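Week three of the bed-making robots at our hotel, so a few notes from housekeeping.

We have 109 rooms and two robots. Hours are the same for now. What changed is the order we work in — bathrooms first, bed last, so the arm has the room to itself for a while.
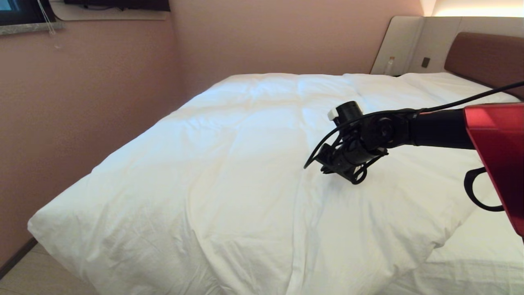

My shoulders are the main difference. Lifting duvets all day is what sent me to physical therapy in June. A thick white one like this, all creases, is still slow going for the machine, and I do the corners myself.

Yao-tsung moved from rooms to robot checks. Same pay, more walking.

Management wants 30 minutes a room. We asked for that in writing and are still waiting.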